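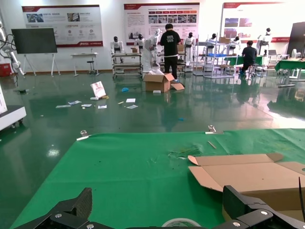 Unpacking day on the green floor. Six of them along the back wall, all better postured than me.

I pack boxes for a living, or I did until November, when Illent moved me "into automation." I had hoped for a chair. What I got was shoe covers and the job of folding the same cardboard box 200 times a shift so that an arm could learn it from me.

Before the move, my line did 400 cartons on a good day and we complained about the tape. Now I complain about the tape to a machine, and it has a harder time with the tape than I do, so I've found a friend there. Its best shift so far is 156. Mine, on the same flat blanks and with a lunch break, is 208. I wrote that on the whiteboard and somebody from upstairs wiped it off.

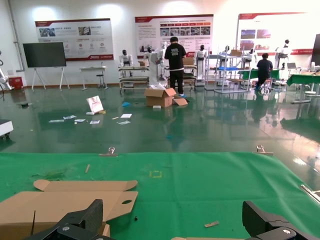

What has changed most is the talking. On the old line you could get through a whole divorce between pallets. In the new room people stand with their backs to each other and mutter at equipment. I know the firmware opinions of men whose kids' names I couldn't tell you. The Barine contract is supposed to bring some of the old crew over in the fall, retrained, and I'm looking forward to having someone to be rude with.

The pay went up a little. My wrists feel better than they have in years, I'll give them that. My title is now "operations trainer," and my mother has told everyone in Mullitz that I teach.

The part I can't settle is whether I'm any good at it. If I teach the thing well, Boonchu (the warehouse, two hours south) gets a row of them and my old shift gets a meeting with sandwiches. If I teach it badly I'm just a guy folding boxes very slowly for an audience. I asked my supervisor which one they wanted and he said to keep my elbows in.

May 30, 2023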